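Kadero Removals takes over Swanson depot, 30 jobs safe

21 July 2023

Kadero Removals has picked up the Swanson Storage depot on the north side of the ring road, ending a couple of months of guessing about what would happen to the site and the people on it.

The deal was signed late Thursday. All 30 staff keep their jobs, same pay, same rosters, with leave carried over. Price not disclosed.

Kadero depot manager Catriona Sutherland said trucks would start running out of the yard from the first week of August, house moves first and office moves later in the month once the loading dock has been resurfaced.

"We've been turning away weekend work since Easter," she said. "Had the bookings, didn't have the yard. Now we've got the yard."

Customers with goods in storage at Swanson don't need to do anything. Existing contracts stand until they run out and the monthly rate is frozen until then. New padlock tags will go out by post. Anyone who has moved house and not updated their address should ring the depot before the end of the month, or the tag goes to the old place.

The site has 2724 square metres under cover, most of it racked for wooden storage modules. A mezzanine at the back has been shut for two years over a sprinkler problem and Sutherland said that would be fixed before any thing goes up there.

Kadero will also bring over its office relocation arm, which does desks, filing, server rooms and the like. Until now it was run from a rented unit on the other side of town with parking for two vans. On a bad day the third one sat in the street and copped a ticket.

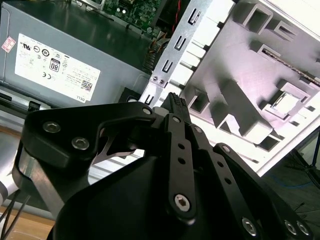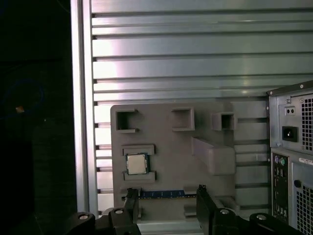

Inside an open desktop computer case, and a grey plastic board modelled on a motherboard.

Office clients will get a fixed quote after a walk-through, no hourly rate. Crates are dropped a week ahead and picked up within 60 days, free. After that there's a small weekly hire charge. Household customers can hire the same crates but pay a deposit.

Booking goes through Fledeo, the scheduling system Kadero already uses at its other yard. Swanson's paper diary will be kept going along side it for the first fortnight so nothing already booked gets lost. If you've got a move booked with Swanson in August you should get a text confirming the date and the arrival window. No text by Wednesday week, call.

Not everyone is pleased. Ailsa Pringle, who lives across from the depot gates, said neighbours were told nothing until a sign went up on the fence.

"It's the early starts," she said. "Swanson's mob were pretty good, never before seven. I want that in writing from the new ones."

Sutherland said no truck would leave before 7 am on weekdays or 8 am Saturdays, and there'd be no Sunday work from this yard. Reversing beepers will be swapped for the quieter broadband type on the older trucks. She has offered to meet residents at the depot, date to be set.

Council said the existing permit covers the use and no new application is needed. It caps truck movements at 70 a day. Swanson was well under that in its last year, and Kadero says it will be too, even at end of month when every lease in town seems to finish at once.

Packing supplies will still be sold over the counter. Boxes, tape, mattress bags, butchers paper. The old buy-back on clean used cartons stays, cash or credit, but they have to be flat and dry. The brand of carton changes to Grurneo when current stock is gone, so the sizes will be a bit different. The tea chest carton gets slightly shorter and the book carton stays as is.

Kadero is hiring too, two heavy vehicle drivers and an offsider, permanent full time. Drivers need a current licence and a clean-ish record, and the offsider job comes with training. Apply at the front office, ask for Catriona.

Counter hours for now are 8 to 4.30 weekdays, Saturdays till noon. The Swanson phone number has not changed. The sign out front will, probably by mid August.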